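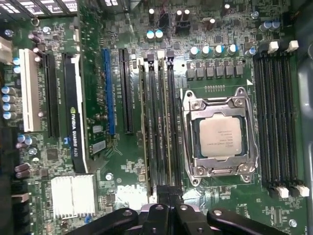
Noiphan Heat Network: your questions

Will my radiators have to change?
Almost certainly not! The pipes coming into Bornside carry water at much the same warmth as your old boiler did, so your radiators and taps carry on as before (a bit of bleeding in December never hurts, mind).

What does the plant burn?
Straw and woodchip, mostly from farms within 13 miles. There's a gas boiler standing by for very cold snaps, and we do try to use it as little as we can.

Will I hear the lorries?
Perhaps a little, if you live on the Lurnik side. They come in after 9 in the morning, never more than five a day, and use the back gate.

How many homes are joined up so far?
Almost 57, with Platov Close next on the list.

Who can I talk to?
Do ring and ask for Apinya Sitthichai, who is always glad of a chat and can send you the tariff sheet by post.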